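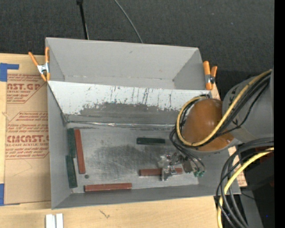
Flokora cherche une personne pour reprendre l'enquête sur les arrêts intempestifs de sa cellule de préhension – contrat de 15 mois, à pourvoir dès mars

Notre équipe fait travailler un bras robotisé sur des tâches de saisie en bac : prendre des blocs minces posés n'importe comment, contre une paroi, dans un angle, les uns près des autres. Un exercice simple à décrire et passionnant à mettre au point !

Le 24 septembre 2022, pendant une longue série d'essais sans opérateur à côté de la table, le bras a continué à pousser vers le fond du bac après avoir perdu le signal de son capteur d'effort. L'arrêt de sécurité s'est déclenché, mais trop tard à notre goût : un doigt de pince tordu, un connecteur arraché, un bac à remplacer. Aucun blessé. Nous avons repris depuis, à vitesse réduite, et le défaut est revenu sous une forme plus discrète. Sur les 200 derniers cycles enregistrés, 28 se sont terminés par un arrêt que le journal n'explique pas.

Nous avons des pistes. La première est le câblage côté poignet, qui fatigue quand le bras va chercher une pièce loin dans un coin. La deuxième est le délai entre la perte du signal et la coupure, plus long que ce que prévoyait notre analyse de risques. Il y en a sûrement une troisième, et c'est un peu pour elle que nous recrutons.

Votre travail
Reproduire le défaut, d'abord à basse vitesse, puis dans les conditions d'origine.
Revoir le cheminement des câbles et leur maintien sur le bras.
Reprendre la chaîne d'arrêt avec Ammann, notre partenaire pour l'électronique de sécurité, et refaire les mesures de délai.
Rédiger un rapport d'incident complet. Il sera lu par toute l'équipe, y compris par nos collègues du site de Wincombe (prévoir deux séjours là-bas).

Votre profil
Formation d'ingénieur ou de technicien supérieur en automatique, mécatronique ou électrotechnique. Une première expérience de la maintenance de robots compte beaucoup, un goût pour les pannes intermittentes encore plus. Vous lisez un schéma sans aide, vous sertissez proprement et vous savez fouiller un journal d'événements avec un petit script. Français courant, anglais de travail. Les profils en reconversion sont les bienvenus – l'une de nos meilleures recrues venait de la réparation d'orgues.

Ce que nous proposons
Un poste à 80 ou 100 %, dans notre atelier de Troltumport. Une vraie liberté de méthode, du temps pour démonter et remonter, et une règle à laquelle nous tenons : toute personne présente peut arrêter un essai sans avoir à se justifier.

Candidature
Un CV et une page où vous racontez une panne qui vous a résisté, même si vous ne l'avez jamais résolue. Le tout à l'attention d'Ursina Berchtold, responsable des essais, par le formulaire de la rubrique Emplois, référence CEL-68. Les entretiens se font à l'atelier et comprennent une heure devant la cellule. Venez avec vos questions, nous en avons plein aussi !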